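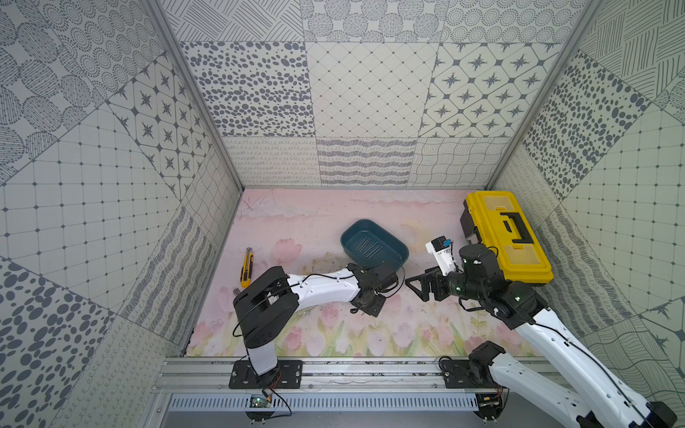
December, 7:40 a.m.

Vinegar black again. Opened the three jars before coffee, which was a mistake, the shop smells like a pickle factory and my bread now tastes of it too. Jar A (steel wool) has gone a cloudy gray-green with an orange skin on top. Jar B (old chair screws from the Hamdy job) is barely colored. Jar C is the one Hubert started and didn't label, so who knows, but it's nearly rust brown and I don't trust it on anything with a customer's name on it.

Recipe for A so I stop asking myself: 200 ml white vinegar, 4 g fine steel wool, washed in dish soap and rinsed well to get the oil off. Lid on loose! Moataz screwed one down tight in the fall and we're all still hearing about it.

Strained A through two coffee filters into a clean jar. Took forever. The first filter clogged almost at once, so next time let it settle overnight and pour off the top.

9:15 a.m. Test strips. All offcuts from the Clivberg bench order, sanded and wiped down with water to raise the grain, then sanded again once dry. Two of each wood, one bare and one with strong black tea brushed on first.

Oak, bare: went gray-blue in a couple of minutes, then deep charcoal. Lovely. Still blotchy around the knot.
Oak, tea: blacker and more even, a bit purple if you hold it to the window.
Ash, bare: dishwater. A sad beige-gray.
Ash, tea: much better, though nowhere near the oak. Second coat of tea after the iron helped.
Walnut, bare: dark brown-black, very handsome, I'd leave it exactly like that.
Maple, bare: nothing worth writing down.
Maple, tea: a silvery gray like old fence boards. Houda loves it and wants it for her picture frames, so I've set that strip aside with her name on the back.
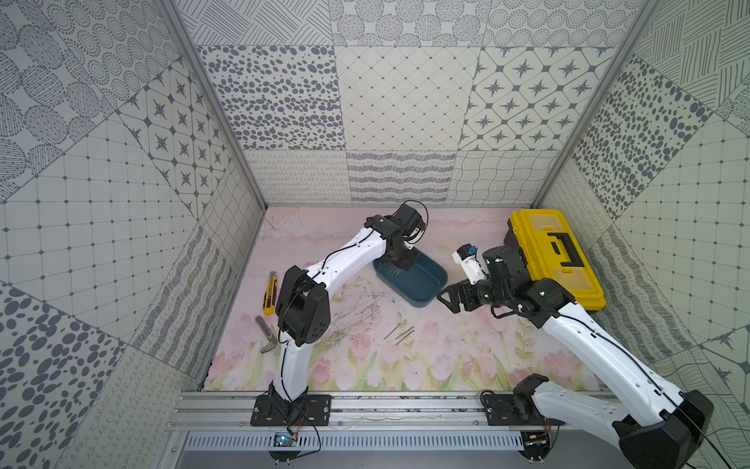
The tea matters more than I gave it credit for. Four bags in a mug of boiling water, left until stone cold. Younes thinks we should quit messing around and order the bark powder that Alen uses, and he's probably right, but I'd like to see how far supermarket tea gets us first (also I'm cheap). If the second ash strip holds its color through a coat of oil, I'm calling tea good enough for ash and we can argue about the rest.

Things I got wrong this morning, in no special order. Used the same brush for tea and iron, and the tea turned to ink in the mug. Pretty, useless. Dripped on the bench top, which is oak, so that's a permanent leopard spot by the vise. Forgot gloves on the last three strips and now have gray fingertips – lemon juice took most of it off.

11:30 a.m. Dried strips look washed out compared with wet ones. Same as last time, don't panic, wait for the oil. Rubbed each one with a gray pad to knock the fuzz down. Rubbed through on the corner of one oak piece, so the color really is only skin deep at the edges. Ease the edges BEFORE staining, not after. I wrote that in the last notebook as well.

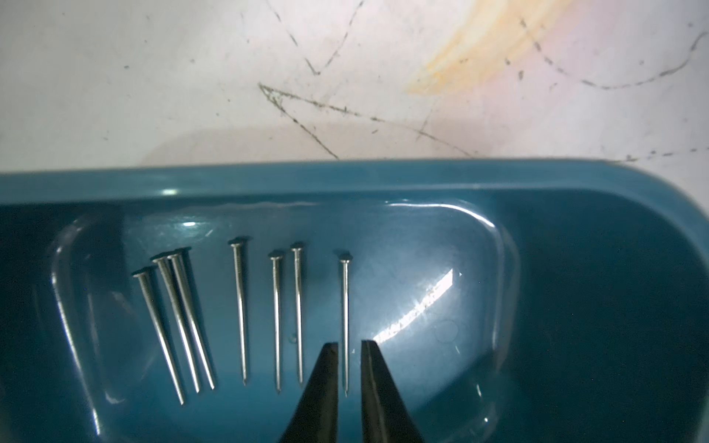
Jar D is the next question, and I want it to be nails. Steel wool is quick but it leaves all that fluff to strain out, and the screws in B clearly have some plating that's slowing things down. Solid pieces you can just lift out when you're done. The silver ones in the teal tray would be easy enough to fish back out of a jar, though going by what B is doing I'm wary of anything shiny and would scuff them with 100 grit before they see any vinegar. Same 200 ml, same shelf, so it can be compared with A. I'm guessing it'll want a good deal longer. Fouad says his grandfather kept a crock of nails going all year and just topped it up, never measured a thing, and his black was better than ours. Thanks, Fouad.

2:50 p.m. Oil on. What a difference! Oak with tea is a proper black now, the kind you have to tilt to find the grain. Ash with tea is a warm charcoal, fine for chair legs. The maple lost its silver and went a bit muddy under oil, so for Houda's frames try clear wax or the water-based finish from Nirkico, if there's any left in the can. Walnut needs no help from me.

Trays next, before anything gets poured:

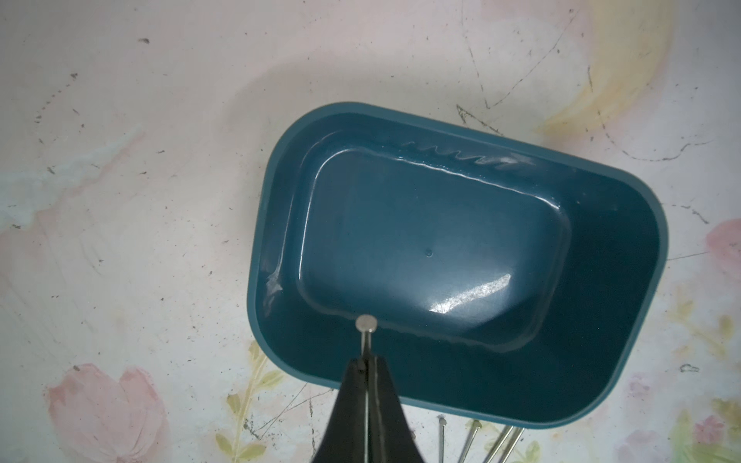 Teal tray from above, small round dimple near the center.

To do: label jar C or dump it. Buy a separate brush for iron and paint the handle red. Get jar D started. Write strip number 444 on the good oak piece and hang it by the door with the others, and ask Hubert what on earth he put in that jar.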